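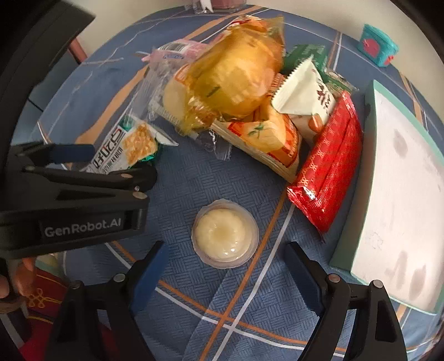

Tranwood Snack Packing, Ernham site: Training and Methods Team

Grippers come to the snack table

So we have a new job on the site, and it is my favorite one so far! For the last few weeks a few of us from the packing line have been spending part of the shift at a round table with a blue cloth on it, picking up buns, wrapped cakes, crackers and little cups of pudding with a pair of hand-held grippers. Every pick gets recorded, and the recordings go toward teaching the mixed-box robot that is due on line 14 in January.

If you haven't tried the grippers yet, they're black, with two long fingers and blue pads on the inside, and you hold one in each hand. My first morning I was hopeless. I chased a cracker packet halfway across the table and then squeezed a bun so hard I felt bad for it. By the end of the week I could put a pudding cup down without thinking about it much, and now I catch myself reaching for my sandwich at break as if I had pads on my fingers (my family thinks this is hilarious).

The pudding cups are the fussy ones. You have to open the fingers wide, come down on both sides and close slowly, and that little clear cup gives you no help at all. Foil packets are easier once you learn to go for the crimped end. The big bun bags crinkle and slide, and everybody has their own way of doing them. I go in low. The early shift swears by a pinch from the top. We've been told to keep doing it differently from each other, which suits us fine.

Now for what changes, since that's what people keep asking me in the lunchroom. The mixed boxes are the ones we all dread, 900 of them on a busy shift, with the same reach and twist over and over. Once the robot is running it takes the first fill on those boxes, and two people per shift move over to checking, topping up and sorting out whatever it drops or won't pick. The Kovadville site has had a similar setup on its biscuit line since last year, and a group of us went over to have a look. The people there told us their shoulders feel better and the noise is worse. They also said the first month was slow, so please don't expect miracles from ours.

Not everyone is thrilled, and I don't want to pretend they are. Some of the folks who have packed mixed boxes for years are good at it and proud of it, and watching a screen isn't the same kind of work. There's also the question of the checking grade. Management has said that hours stay as they are through the changeover, and that anyone who moves to checking gets 39 hours of paid training first. The pay grade for the new role is still being talked over. I'll post it on the board by the time clock when I hear.

The table is in the old Stöckli room, next to the label store, and it runs from 10 a.m. until the afternoon changeover. You need 100 good recorded picks to be signed off as a gripper trainer, and it goes quicker than you'd think once your wrists settle down. Put your name on the sheet by the door if you want a turn. Late shift has hardly signed up at all so far, so come on over, there's plenty of pudding left to practice on!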